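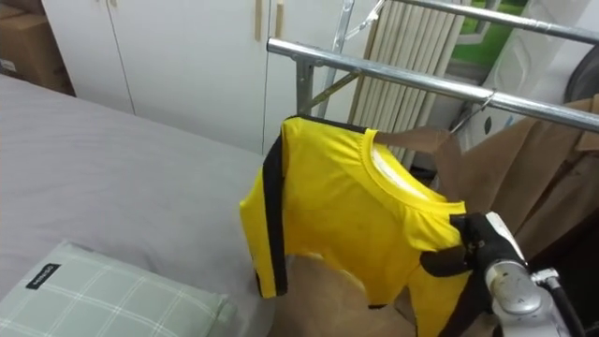

Mirta Rivadeneira replied:
With respect to the original proposal, I would suggest that children's long-sleeved jerseys should not be placed on hangers at all. A ribbed collar will stretch if the hanger is forced through it, and the small sizes slide off a standard adult hanger in any case. Our household folds them. I recognize that others will hold a different view.

fernetti_lane wrote:
The proposal concerned small shirts in rooms where the wardrobe is already full and an open rack stands beside the bed. In that situation the rail is the only storage within a child's reach. Folding presumes a drawer. Many members have told this board that they do not have one to spare.

Please also note that the collar need not be stretched. The hanger should be inserted from the hem, turned once inside the garment and brought up to the neck opening. The procedure takes a few seconds longer per shirt.

greyquilt wrote:
Agreed on inserting from the hem. I would add that the shirt should be laid flat on the mattress first, with both sleeves drawn out to the side. Attempting it in mid-air leads to one shoulder sitting lower than the other, and the shirt will then dry or settle in that position.

Mirta Rivadeneira replied:
I accept the point regarding the hem. I do not accept that a bed is a suitable work surface. Bedding collects lint, and lint transfers readily to smooth synthetic fabric, particularly in bright colours. A table or an ironing board is preferable.

greyquilt wrote:
A made bed with a plain sheet has served perfectly well here for years. Remove the quilt, leave the pillow at the head and work at the edge nearest the rack. I have not observed any lint of consequence.

Moderator (Household Storage section) wrote:
Members are reminded that this thread is for hanging and folding methods. Questions about laundering belong in the section next door. For reference, the pinned guide on small garments was revised in June and now stands at 1,916 words. It has been viewed 2,840 times, and members are encouraged to consult it before posting.

Section 4 of the guide advises as follows:

Sports-style tops with contrasting trim or sleeve stripes are to be hung with the front facing left.
Sleeves are to hang freely and are not to be tucked into the neck.
Knitted garments are to be folded, whatever their size.
Hangers are to match the shoulder width of the garment.

tallboy_44 wrote:
I must register an objection to the first item. Facing left is convenient only if the rack is approached from the left. Ours stands between the bed and the wardrobe, and one can only reach it from the other end. The guide should say "facing the person" and leave it there.

fernetti_lane wrote:
Seconded. I raised the same matter when the guide was in draft.

Moderator (Household Storage section) wrote:
Noted. The wording will be put forward for amendment.

Estar wrote:
May I return to the matter of hanger width? I purchased a set of the Zenudton children's hangers and found them satisfactory for the smallest sizes, but the ends left a slight peak in the shoulder of anything larger. The Aravena hangers have a rounder end and have not marked the fabric. They are also thicker, and fewer will fit on a short rail.

tallboy_44 wrote:
Our experience with the Aravena is the same. We returned to folding for everyday shirts and now hang only what will be worn the next day — one outfit per child, set out before 8 p.m.

Mirta Rivadeneira replied:
That arrangement seems to me a sensible one, and I would support its inclusion in the guide. I remain of the opinion that the remainder should be folded in thirds, sleeves crossed behind, and stored upright.

greyquilt wrote:
Upright storage has been tried in this house. The children pull out one shirt and the whole row falls over. I shall continue to use the rail.

Moderator (Household Storage section) wrote:
Both methods will be listed. Members wishing to comment on the revised wording for Section 4 may do so in this thread until the end of the month.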